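手持ちグリッパの組立調整と保守手順の整備
プロジェクト演習 最終報告書

概要

本報告では、布などの柔軟物の把持データを収集するための手持ちグリッパについて、組立調整、不具合の修理、および日常保守の手順をまとめる。対象機は前年度の班が製作したもので、引き継ぎ時点で指の開閉に引っ掛かりがあり、カメラの映像も断続的に途切れる状態であった。本年度は新規の設計を行わず、既存の機体を安定して使える状態に戻し、その手順を文書として残すことを目的とした。

1. 対象機の構成

対象機は、人が柄を握って操作する平行開閉式のグリッパである。主な構成要素は次のとおりである。

本体フレーム(樹脂造形品)
直動ガイドおよび引き金リンク(Nultberg製)
指部およびシリコーン製指パッド
広角カメラ(Vodisia製)
カメラ用ケーブルおよび固定金具
記録用計算機と収集ソフトウェアInley

駆動用のモータは持たず、引き金の変位がリンクを介して左右の指に伝わる。指の開度は、指の側面に貼った標識をカメラで読み取って求める。このため、カメラの取り付け角がずれると、画像だけでなく開度の値にも誤差が生じる。カメラの固定は単なる機構上の問題ではなく、計測の精度に直接かかわる。

2. 引き継ぎ時の状態

受け取った機体を点検し、以下を確認した。

(a) 引き金を戻した際、指が全開位置の手前で止まることがある。
(b) 右指のパッドが先端側から剥がれかけている。
(c) 柄を傾けると映像が途切れる。
(d) カメラ固定金具のねじに緩み止めの処理がない。

(a)について分解したところ、ガイドの溝に造形品の削り粉と布の繊維が詰まっていた。前年度の記録には注油の記載があり、油が粉を抱き込んだものと考えられる。(c)はケーブルの根元を指で動かすと再現したため、コネクタ近傍の断線と判断した。

3. 修理と調整

3.1 ガイドの清掃
ガイドをフレームから外し、無水エタノールを含ませた綿棒で溝を拭いた。乾燥後は油を使わず、乾性の潤滑剤を薄く塗布した。組み戻しの際、ねじを片側から締め切るとガイドが傾き、引っ掛かりが再発した。対角の順に仮締めし、指を数回開閉してから本締めすることで解消した。

3.2 指パッドの交換
古い接着剤をへらで除去し、パッドを左右とも新品にした。片側だけの交換では厚みに差が出て、把持中心が偏る。接着後は指を閉じた状態で治具に挟み、翌日まで置いた。治具はColomboの名で研究室内に共有されている造形データを流用し、指の幅に合わせて溝を広げた。

3.3 ケーブルの交換
ケーブルを新品に替え、フレームの側面に沿わせて固定した。当初は結束バンドを根元の直近で締めていたが、これでは曲げがコネクタに集中する。固定点を柄の側へ移し、コネクタとの間に緩い弧を設けた。弧を大きくしすぎると画角に入るため、全開と全閉の両方で映像を確認しながら長さを決めた。

3.4 カメラの位置合わせ
カメラは、指先と、その先にある作業対象が同時に入る角度に合わせる。調整には5 mm間隔の格子を印刷した板を使用した。板を指先で挟み、格子の縦線が画像の中心線と平行になるまで金具を回す。ねじには中強度の緩み止め剤を塗布した。締結後に板を挟み直し、ずれが残っていないことを確認した。

3.5 露光の設定
自動露光のままでは、柄の向きによって窓や天井照明が画角に入り、天板の明るさが変動した。Inleyの設定画面で露光時間とゲインを固定した。露光時間を長くすると動作中の像ぶれが増え、短くすると布のしわの陰影が暗く沈む。収集作業の速度で柄を動かし、容器の縁と穴の輪郭が追える値を探した。

3.6 収集環境での画像
作業台は白い天板で、青い穴あき容器を右手に置いた。背景には執務中の机が並び、照明条件は通常の利用時と同じである。 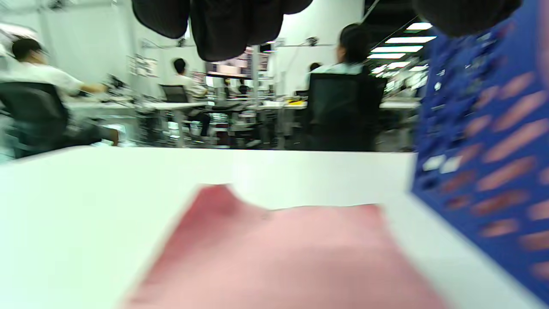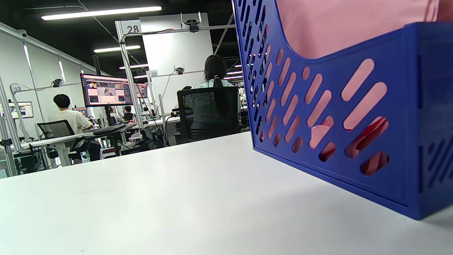
図1、図2 手元カメラの画像。いずれも右側が青い容器。図1では天板上のピンク色の布に強いぶれが出ている。

4. 動作確認

4.1 開閉試験
修理後、無負荷で引き金の開閉を700回繰り返し、途中で指の戻り位置を確認した。全開位置の手前で止まる現象は再発しなかった。試験後にガイドの溝を観察すると、端部に白い粉がわずかに付着していた。新しいパッドの縁がフレームに触れて削れたものとみられ、縁をやすりで落とした。

4.2 映像の連続性
柄を上下左右に傾けながら連続記録を行い、3,432フレームを保存した。フレーム番号とタイムスタンプを照合し、欠落がないことを確認した。ただし、この試験は単一の計算機で行ったものであり、複数の機体を同じ計算機に接続した場合の挙動は調べていない。

4.3 布の把持
布を天板からつまみ上げる動作では、指先を天板に押し付ける力が強いとガイドに横方向の荷重がかかる。操作者によって押し付け方に差があり、強い操作者では引き金の戻りが重くなった。機構側での対策は行わず、操作手順に「指先が天板に触れたら柄を押し込まない」の一文を加えた。

5. 保守手順

使用前
・指を全開、全閉し、引っ掛かりの有無を確認する。
・パッドの先端に剥がれがないか見る。
・格子板を挟み、縦線の傾きを確認する。傾いていればその日の記録を始めない。
・Inleyで露光が固定値になっていることを確認する。起動時に自動へ戻る場合がある。

使用後
・パッドを乾いた布で拭く。アルコールは接着面に回るため使わない。
・ガイドの溝に付いた繊維を刷毛で払う。
・レンズに蓋を付け、ケーブルを巻かずに吊るして保管する。

月ごと
・ガイドを外して清掃し、潤滑剤を塗り直す。
・フレームのねじの合いマークを確認する。
・ケーブルの被覆に折れ跡がないか調べる。

部品を交換した場合は、位置合わせを最初からやり直す。パッドのみの交換でも標識の高さが変わることがあり、開度の校正を省略してはならない。校正値は機体番号とともに保存する。現在、研究室には同型機が2台あり、校正ファイルの取り違えが一度発生した。以後はファイル名の先頭に機体番号を付けている。

6. 残された課題

カメラ固定金具は樹脂製のままである。2月の作業では、緩み止め剤を塗布したねじの座面に細かなひびが確認された。使用は継続しているが、金属製への変更が望ましい。質量の増加により柄の重心が前に移るため、釣り合いの再検討が必要になる。

露光の固定値は現在の部屋の照明に合わせたものである。窓に近い作業台では日中と夕方で天板の明るさが異なり、同じ値では白飛びする画像があった。作業台ごとに設定ファイルを分ける方法を試したが、切り替え忘れが起きたため採用を見送った。

また、パッドの寿命に関するデータがない。交換日と使用時間を記録する欄を保守表に追加したので、次年度の班は記入を継続されたい。保守表、治具の造形データ、校正の手順書は研究室の共有フォルダに置いてある。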